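Cumance, thirty hours in and a bit

OK so quick one before dinner because I promised Obsa I'd write something about Cumance and it's been sitting in drafts since the start of October. Not a review really. More like notes. I haven't finished it and might not.

For anyone who missed it: Cumance is the turn-based tactics one with the ferries. You run a little salvage company on a flooded coast, you take jobs, you go out with four crew and fight over wrecks on a hex grid. Celeck made it, same people who did Hakoddale, which I bounced off twice and then loved on the third go. If you played Hakoddale you'll know the font. And the menus. And the noise the menus make, which I now hear in my sleep.

First thing. The tide. Every map has a tide, every few turns the water moves up or down a row and whatever you were standing on may not be there. I thought I'd hate it. Spent the whole first evening losing people to it – Vlasta's namesake went in on turn four of the second job, sorry Vlasta – and then something clicked and I started planning backwards from high water. Park your slow guy on the wheelhouse. Let them come to you. Pull the ladder. Very satisfying, very mean.

Second thing, the crew. There's 136 of them you can hire across the whole game, and they all have a paragraph of backstory and most of the paragraphs are good?? There's a diver who won't work with anyone from the north harbor. There's a cook who gets a damage bonus when the hold is empty. I've been using the cook since the tutorial island and I refuse to bench her even tho her numbers are awful by mid game. Valdir says this is why I'm stuck on the Lantern Bank jobs. Valdir is probably right. Valdir also finished it on Hard in a weekend and skips all the dialog so I don't want to hear it.

Money. OK the money is a problem. Early on you're broke in a fun way, every job matters, you're choosing between fuel and bandages. Then you buy the second ferry and it all falls over. Second ferry costs 2,000, which sounds like a lot, and it was for me, I saved for ages. But once you've got it the passive routes bring in 200 a trip and you never think about fuel again. I had 725 sitting there after one sleep and nothing to spend it on except hats. There are a lot of hats. I bought the hats.

Vilém reckons this was a late change and the upkeep used to be much harsher. No idea where he gets this stuff. He did point me to a setting under the difficulty menu, way down at the bottom, called Lean Years, which puts the upkeep back to something that bites. You can switch it on mid campaign. Do that as soon as you get the second boat. I restarted the chapter with it on and it was like a different game, I actualy had to turn down a wreck for the first time in ages.

Writing is good. Kristýna is reading it as she goes and taking screenshots of every letter, she says there's a whole thing with the harbormaster's sister that you only get if you deliver the mail late. I've been delivering the mail on time like a chump. So now I want a second run, and I haven't done the first.

Stuff that annoyed me, in no order:

The camera snaps back north every time you end a turn. Every time. No option to stop it that I could find.

Overwatch cones don't show through the rigging, so you walk into shots you had no way of seeing. Lost the diver to this. Reloaded. Lost her again.

No way to rename a save. I have eleven called Harbor Morning.

Autosave is before the loading screen and not after it, so when it crashes (twice, both on the Říha lighthouse map) you sit through the trip again. That map is great otherwise. Go up the outside stairs. Trust me.

Controller is fine for fights and horrible for the cargo screen. I've been playing with the pad in my lap and the mouse next to me, swapping over, like an animal.

Music, yes, all of it. The low tide theme is just an accordion and someone breathing and it's lovely. I put it on while doing dishes. The boss theme is a bit much. 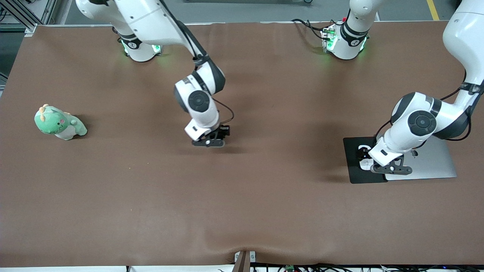

Page last changed: October, 11:40 pm

Added later, because people asked in the comments. No, you can't have more than four on deck, even with the big ferry. The extra bunks are for resting people only. And yes the bandage exploit still works as of whatever patch I'm on: give the medic two turns of wait, bandage, wait, and the bleed counter never ticks. I don't use it. Ok I used it once at the lighthouse.

Also got past Lantern Bank! Benched the cook for exactly one job and felt terrible the entire time. What did it was bringing two hook users and dragging the big guy off the jetty right before the tide came in. Took three tries. Valdir says there's a way to do it in two turns with flares, fine, good for him.

Chapter four opens up a lot. New map screen, a rival company that actually goes after the same wrecks you do, and the weather starts to matter – fog cuts your range down to almost nothing, so all my nice long gun people are standing around useless. Had to go hire a bunch of short range crew I'd ignored for hours. Found a guy with a boat hook and a grudge. Big fan.

Obsa has started it now too and is on the tutorial island asking me if the goat can be hired. I'm not telling. Take the goat's letter to the chapel before you leave though.

Going back in after dinner. If the rival lot get to the tanker before me I'm reloading, I don't care, it's a single player game.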